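我们使用 Cookie 改善您的浏览体验。继续浏览即表示您同意。[知道了]

棋盘格桌垫使用报告，兼论一只蓝碗

打印本页 | 用电子邮件发送给朋友

五月的某个晚上，我在 Wikine 上买了一张黑白棋盘格的垫子。原因很简单：我的桌子是白的，墙也是白的，有一天我把一张白纸放在桌上，找了一刻钟。

商品页写着“为空间注入节奏感”。节奏感售价 65 元，包邮。同一页还推荐了一款 Benedetti 的羊毛垫，700 块，图案跟我这张一模一样，只是照片里多了一杯咖啡和一盆橄榄树。我没有橄榄树，所以选了便宜的。

垫子到货时卷得像一根擀面杖，铺开以后四边往上翘，用几本厚书压了两夜才肯躺平。铺好的第一天，我坐下来写东西，写了半页，抬头发现自己一直在数格子。
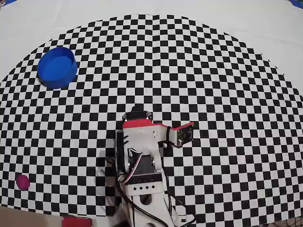
数到哪里我忘了，反正没有数完。一个成年人在工作时间数格子，这件事我至今没跟同事说。后来我学会了把视线放在格子和格子之间的某个虚无的地方，类似坐地铁时避免与人对视。

接着说碗。碗是塑料的，深蓝色，直上直下，没有弧度，盛汤显得太严肃，盛水果又只够放一个桃。它是买 Urnari 收纳盒时凑单来的，差几块钱满减，我在“蓝色圆碗”和“磁吸挂钩两枚”之间犹豫了很久。挂钩我已经有十一枚，全在抽屉里，没有一枚挂着东西。

碗到家以后先后当过回形针碗、钥匙碗、橡皮筋碗，每个岗位都没干满一个星期。最后它归了那颗球。

球是玫红色的，说是球，凑近了看全是一个个小平面，像一颗不太值钱的宝石。我喜欢它的地方恰恰在这里：放在手里转，每一面的颜色都深浅不一，朝光的那一面会偏粉一点。开电话会议的时候我就转它，转完往碗里一丢，会也就差不多开完了。

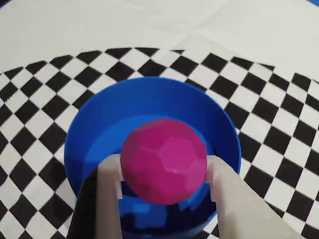 玫红配深蓝，碗口上方。

有朋友评价这个配色“很勇敢”。我查过，在家居圈子里，“勇敢”的意思和“有意思”差不多，都是请你再想想。我想过了，没换。整张桌子就靠这两样东西跟黑白格子抗衡，换成米色，它们会被格子吃掉的。

不过要承认，球待在碗外面的时间远多于碗里面。带平面的球滚得不远，走几步就停，可是它停的地方总跟我的预期差一点。光线暗的时候颜色还会变，从玫红变成一种很沉的红，落在黑格子上，我得眯起眼睛。 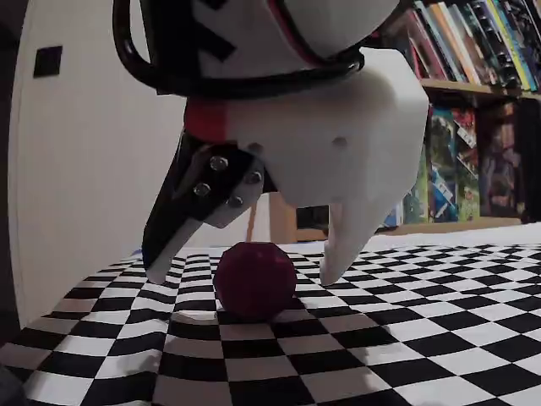
关于清洁

黑白格子的垫子有一个公平之处：白格显黑灰，黑格显白灰，什么都藏不住。以前桌面是纯白的，我以为自己是个爱干净的人。

我试过的办法如下。湿布：有水印。干布：灰从这一格搬到那一格。粘毛滚筒：有效，但会把垫子一起粘起来，碗跟着走。后来买了一瓶 Plulness 的织物清洁泡沫，瓶身上写可用 693 次，这个数字精确得让我肃然起敬，我用到第四次的时候喷头坏了。写信给客服，对方回了一封很长的邮件，建议我“以温和的心态按压”。

我现在的做法是每隔几天把垫子拎到阳台抖一抖，回来重新铺。铺的时候总有一点歪，歪了就看着难受，再拉，又往另一边歪。圆弧的边对不齐任何东西，这是我买之前没想到的。

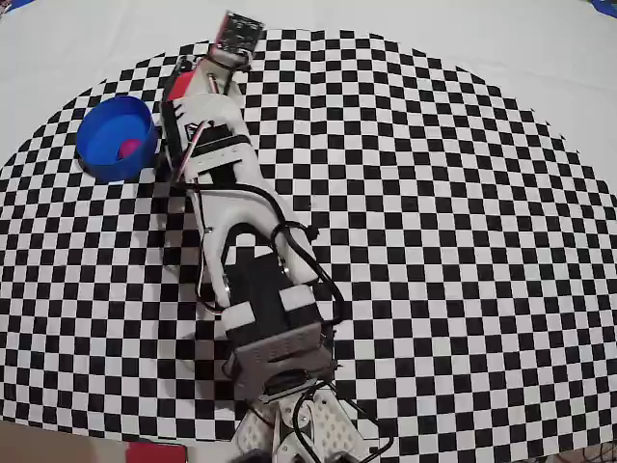

本页最后修改：2023年8月20日

补记几句。上次写完以后有读者来信问垫子还在不在用。在用。边缘已经不翘了，节奏感大约还剩一半。

也有人问碗的容量。我没量过，放一颗球绰绰有余，放两颗我没有第二颗。至于那十一枚挂钩，仍在抽屉里，谁要可以留言，邮费自理。

下一篇打算写台灯，如果台灯能在那之前送到的话。物流显示它已经在同一个中转站停了九天。

打印本页 | 用电子邮件发送给朋友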